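Farnix Trade Desk — Import and Export Data Subscription

Product code: FX-759
Supplied by Ponelen Data
Format: Web access, spreadsheet download, printed summary (optional)
License: Single office, up to 14 users

Overview

Farnix Trade Desk is a monthly data service for companies that buy or sell goods across borders. It collects customs and shipping figures from public sources, puts them into one layout, and lets you sort them by product group, port, or trading partner. It is used mostly by freight brokers, purchasing departments, and small exporters that do not have an economist on staff.

The service covers goods only. Trade in services such as travel, licensing, and finance is not included.

What the subscription covers

Monthly import and export values for 600 product groups
Shipment volume by weight or unit, where the source reports it
Average unit values, before and after currency adjustment
Tariff rate changes, listed by effective date
Revision history for every figure

Trade figures are often revised after first release. Farnix keeps the first published number next to each later one, so a report you wrote in April can still be checked against the data you had at the time. Revised cells are marked with a small R. Click the R to see the earlier values.

Seasonal adjustment is available for the national totals and for the larger product groups. Smaller groups are shown unadjusted only. Please keep this in mind when comparing one month with the next — a drop after a holiday period may be normal for that product.

Printed summary

The printed summary is a stapled report on letter-size paper with the main tables and one page of notes. It lies flat on a desk or table when opened to the center pages. Charts are in black and gray and will photocopy clearly.
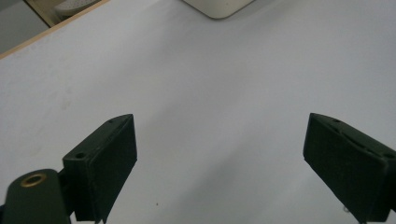

Add-ons

Rilleo Alerts: sends an email when a product group moves past a limit you set. You can set limits by value, volume, or unit price. Each user may keep up to 3 active alerts at no charge.

Yang Port Tables: adds container traffic by port, with inbound and outbound loads listed separately. Empty containers are shown in their own column. Requires an active Farnix subscription.

System requirements

Any current web browser. Spreadsheet files open in all common office programs. No software needs to be installed. Automated downloads require an access key, which the account holder can create on the Settings page.

Ordering and delivery

Access begins on the business day after payment clears. Printed summaries ship by regular mail within the United States and take around a week to arrive. Overseas customers receive the summary as a file.

Subscriptions run for one year and do not renew on their own. A notice is sent before the end date. Unused months are not refunded, but a subscription can be moved to another office of the same company on request.

Prices and contents on this page are valid as of 12 October 2023.

Related items

Farnix Archive (older annual tables)
Ponelen Tariff Lookup
Additional user pack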